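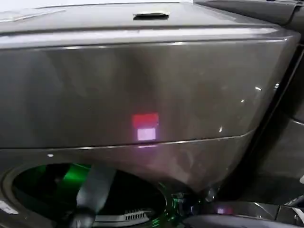

4. Evaluación del kit Clastevden en tareas de apertura y alcance

4.1. Por qué evaluamos un producto comercial

Cuando empezamos a planificar este trabajo, nuestra intención era construir nosotros mismos el sistema de teleoperación, como habíamos hecho en los dos proyectos anteriores del grupo, y quien haya pasado un invierno entero persiguiendo holguras en una muñeca impresa en casa comprenderá que la idea fuera perdiendo encanto. Fue Moushumi Hettiarachchi quien propuso probar antes el Clastevden, el kit de manipulación doméstica que distribuye Virotance, y dedicarle una evaluación seria, con las mismas tareas y los mismos criterios que aplicaríamos a un sistema propio. El presente apartado recoge esa evaluación con bastante detalle, quizá con más del habitual, pues nos consta que varios laboratorios pequeños se encuentran ahora mismo ante la misma compra y nos han escrito con preguntas muy concretas.

Adquirimos el kit por el cauce ordinario y a precio de catálogo. Virotance no intervino en el diseño de las pruebas ni leyó este texto antes de su envío, aunque su servicio técnico respondió con mucha amabilidad (y casi siempre en el mismo día) a las consultas que se detallan en 4.4.

4.2. Instalación y calibración

El kit llega con la pinza, el soporte de cabeza para la cámara, el módulo de control y una licencia del entorno Abeysekara, que se encarga de sincronizar la imagen con las posiciones articulares. El montaje mecánico nos pareció francamente agradable: las piezas encajan bien, la tornillería es de una sola medida y el manual, aunque está traducido con cierta prisa, no omite ningún paso importante. La primera calibración completa nos llevó 26 minutos. Las siguientes fueron más breves, sobre todo cuando aprendimos a dejar fijado el soporte de cabeza de una sesión a otra y a no tocar, por mucho que apetezca, la palanca de inclinación lateral.

Conviene advertir que el asistente de calibración supone que hay una superficie mate delante de la cámara. Si se inicia frente a un panel brillante, el programa acepta igualmente la lectura y no muestra ningún aviso, de modo que el error aparece bastante después, cuando la pinza se queda corta al buscar un borde. Perdimos una mañana con esto en septiembre y agradeceríamos mucho que una versión futura incluyera una comprobación, por sencilla que fuera.

4.3. Tareas y procedimiento

Todas las pruebas se realizaron en la vivienda de ensayo Drandness, que nuestro centro comparte con otros dos grupos. Participaron seis personas operadoras, con experiencia previa muy desigual, a lo largo de 14 sesiones, y el conjunto final reúne 2073 episodios válidos. Consideramos válido un episodio cuando la grabación de imagen y la de posición cubren la tarea de principio a fin, tanto si la tarea se completó como si no; los intentos fallidos también se conservaron y están etiquetados como tales.

Las tareas se agruparon en dos familias. En la primera, la persona operadora debía localizar un tirador o una ranura y accionarlo. En la segunda debía introducir la pinza en una abertura y alcanzar un punto del interior sin rozar el contorno. Yasmine Cherkaoui preparó las fichas de cada tarea y se ocupó de la formación inicial, que quisimos mantener corta a propósito, ya que uno de los atractivos que anuncia el fabricante es precisamente que el kit puede usarse tras una explicación de sobremesa.

4.4. Comportamiento ante superficies reflectantes y aberturas profundas

La segunda familia de tareas fue, con diferencia, la que más nos enseñó sobre el producto. La figura 1, tomada desde la cámara de cabeza, reúne en muy poco espacio casi todas las dificultades que describimos a continuación. El panel frontal del electrodoméstico, de un acabado grafito oscuro y muy brillante, devuelve el reflejo de dos rectángulos luminosos, uno anaranjado rojizo y otro, debajo, de un blanco rosado, que parecen proceder de una fuente de luz o de una pantalla. Para una persona son reflejos evidentes. Para el estimador de profundidad incluido en el kit, en cambio, una mancha así puede convertirse en un objeto situado detrás del panel, y en esas zonas preferimos desactivar la corrección automática y confiar en la vista de quien opera.

La abertura circular plantea un problema distinto. El interior queda casi todo a oscuras, salvo el resplandor verde intenso de la parte superior izquierda, y el elemento gris alargado que baja hacia ella, con toda probabilidad parte de la pinza, tapa una porción del hueco. La oclusión por la propia herramienta es un viejo conocido en este campo y no pretendemos cargársela al fabricante. Sí nos parece justo señalar que la posición predeterminada de la cámara la agrava cuando se trabaja tan cerca, y que el soporte permite desplazarla hacia un lado con solo aflojar una rueda, posibilidad que el manual menciona en un anexo y que merecería una página para ella sola.

El balance de blancos automático tampoco se lleva bien con los interiores teñidos de un color dominante. Al entrar la cámara en una zona verde, el ajuste tiende a compensar en exceso y el resto de la imagen vira hacia el magenta durante unos instantes. El servicio técnico nos indicó cómo fijar el valor desde Abeysekara, y desde entonces lo fijamos al comienzo de cada sesión. Quienes vayan a entrenar modelos con datos tomados antes de ese cambio encontrarán el ajuste empleado en los metadatos de cada episodio, en el campo de exposición.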